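Skastthorpe Café Cell: Set-up and Operating Guide
Section 6: Clearing and cup handling at the service counter

6.1 Who this section is for

This section covers the part of the cell that picks up used cups from the counter and places them in the wash rack. It is written for floor staff, shift leads and whoever opens in the morning. Electrical work, arm calibration and network settings are in Section 3 and are done only by the site technician.

You do not need to have worked with the arm before. You do need to have been signed off by your shift lead on the stop button, the restart and the hand-clearing routine (6.7) before you use the cell by yourself.

6.2 What changes on your shift

Before the cell was installed, one person on each shift was rostered to clearing and racking. That role is now called counter support. The person in it still looks after the wash area, but most of their time goes to the floor, the milk fridge and customers who need a hand.

The following jobs stay with people:

- Emptying liquid and food scraps from cups before they reach the arm's side of the counter
- Wiping the counter surface
- Checking cups for chips and cracks and pulling damaged ones out of use
- Loading and unloading the washer
- Anything broken, spilled or wedged

The following jobs go to the cell:

- Finding cups in the clearing area
- Picking them up and turning them rim down
- Placing them in the wash rack
- Counting cups per rack and calling for a fresh rack when one is full

Rosters are set by the site manager. If counter support is being pulled away so often that full racks are sitting, write it in the shift log under "Racks waiting". The log is read when the next roster is drawn up.

Note: The rack count is a count of cups. It is not linked to any staff member's login and is not used in performance reviews. If you are told otherwise, raise it with Guangming Shen, who is the workplace contact for the cell.

6.3 Before you start

You will need:

- The cell key (on the hook inside the office door)
- One empty wash rack, standard size, holding 26 cups
- A clean, lint-free cloth
- The teaching tablet, charged

Check that the floor line around the cell is visible and that no stools, prams or bags are inside it. Check the shift log for open faults. If the last entry says "Do not run", leave the key where it is and clear by hand.

6.4 Morning start-up

1. Wipe the clearing area with the cloth and let it dry. Water on polished stone gives bright reflections, and the camera can read them as rims.

2. Look at the gripper with the power off. Both fingers should stand straight and face each other. Look for dried milk on the inner faces and wipe it off.

3. Try each visible screw head on the gripper with a fingertip. You are feeling for movement only. Do not tighten anything. If a screw turns, log it and call the technician.

4. Slide the empty rack into the bay until both side clips close.

5. Turn the key to Ready. The light on the post goes to amber.

6. Stand outside the floor line and press Home on the tablet. The arm moves slowly to its rest position.

7. Press the stop button on the post. The light should go red. Twist the button to release it and press Home again.

8. When the arm is at rest, press Run. The light goes to green.

CAUTION: Do step 7 every morning, including when the previous shift has told you the stop was tested at close.

If the arm does not reach its rest position after 2 attempts, turn the key to Off and clear by hand.

6.5 Putting cups where the arm can reach them

The cell looks for cups in the marked clearing area only. It ignores the rest of the counter.

Cups may be left upright or on their side. Upright is quicker. Leave a hand's width between cups so the fingers have room to open. Do not stack them. The arm treats a stack as one tall object and will stop and ask for help.

Take out spoons, straws, napkins and tea bags first. Saucers go straight to the tray under the counter and are not handled by the cell at all.

Takeaway lids should not be in the clearing area. They are light enough to slide when a finger touches them, and each slide counts as a missed pick.

6.6 Adding a new cup type

Each cup style has to be taught before it goes into service. The tablet holds a library of shapes from the Nemetti planning software, and most changes of crockery can be handled on site by a trained shift lead. Allow the quiet part of the afternoon for it.

The teaching routine runs in simulation first. You will see the gripper, a counter surface and the cup on the tablet, and the real arm will not move until step 7.

1. Turn the key to Teach. The light on the post flashes amber.

2. On the tablet, open Cups, then New. Give the cup a name that staff will recognise, such as "short glass" or "blue mug". Avoid supplier codes.

3. Measure the cup across the rim, across the base and from rim to base. Enter the figures in millimetres.

4. Choose the material: Opaque, Translucent or Clear. If you are unsure, hold the cup in front of printed text. If you can see that the text is there but can't read it, choose Translucent.

5. Choose the counter surface. Skastthorpe and Ninh both have dark marble. Stirnorska has pale laminate and uses the Light setting.

6. Press Preview and check the grip on the wall of the cup. For a cup on its side, one finger goes over the inside of the opening and the other stands opposite, outside the wall, with the lip running into the gap between them. Use the gripper view and look closely at where the lip sits.
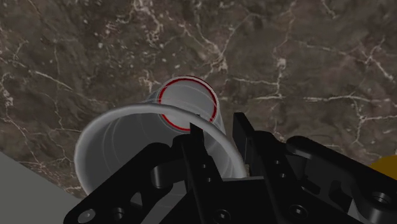
7. If the grip looks right, press Accept. Put one real cup in the clearing area, step outside the floor line and press Slow Pick. Keep a hand near the stop button.

8. Repeat Slow Pick with the cup in 3 different positions: upright, on its side with the opening towards the arm, and on its side with the opening away from it.

9. If all of the picks are clean, press Save and turn the key back to Ready. Write the new cup name in the shift log so the other shifts know it has been added.

Note: Coloured bands and rings near the base do not affect the pick. The cell works from the outline of the rim and the wall. Staff sometimes ask whether patterned cups need teaching again when the pattern changes. They don't, provided the shape and material are the same.

Note: On veined stone, the preview may mark a long pale vein as a possible edge. Tap the mark and choose Ignore. The tablet keeps this setting for the surface.

CAUTION: Do not accept a preview in which a fingertip passes through the wall of the cup. Cancel, measure again and check that you have not entered the rim width as the base width. This is the most common teaching error.

CAUTION: Do not teach stemmed glasses. The fingers can close on the stem and snap it.

6.7 Clearing by hand

Use this routine when the light is red, when the tablet shows "Help needed", or when a customer has reached across the line.

1. Press the stop button if it is not already in.

2. Wait until the arm is still. Count it as still only when the post light is solid red.

3. If the gripper is holding a cup, support the cup from underneath with one hand. Press Release on the tablet with the other.

4. Keep your fingers clear of the side links as the gripper opens. The links swing outward and there is a pinch point beside each pivot.

5. Remove the cup and check the rim for chips. Throw out a chipped cup, even if the chip is small.

6. Clear anything else from the area, wipe it dry, twist the stop button to release it and press Home, then Run.

WARNING: Never pull a cup out of a closed gripper. If Release does not work, turn the key to Off and call the technician. Leave the cup where it is.

WARNING: Broken glass in the clearing area means the cell stays off until the counter, the rack bay and the inner faces of the fingers have all been checked by a person wearing cut-resistant gloves.

6.8 Messages on the tablet

Rack full: Swap the rack. The arm waits at rest until both clips close.

Cup not known: The cup has not been taught, or it has been entered under the wrong material. Move it to the tray and tell the shift lead.

Missed pick: The fingers closed and found nothing. Move the cup a little and press Retry.

Too close: Two cups are touching, or a cup is against the edge of the clearing area. Space them out.

Lens dirty: Stop the cell and clean the camera window with the dry cloth. Don't use counter spray.

6.9 Closing

Press Home, wait for the arm to rest, then turn the key to Off. Take out the part-filled rack and send it through the last wash. Wipe the fingers and the counter. Plug in the tablet, hang the key in the office and sign the log with the time, any missed picks you noticed and any cups thrown out.

Gripper inspection by the technician is due every April. Section 7 has the spare parts list.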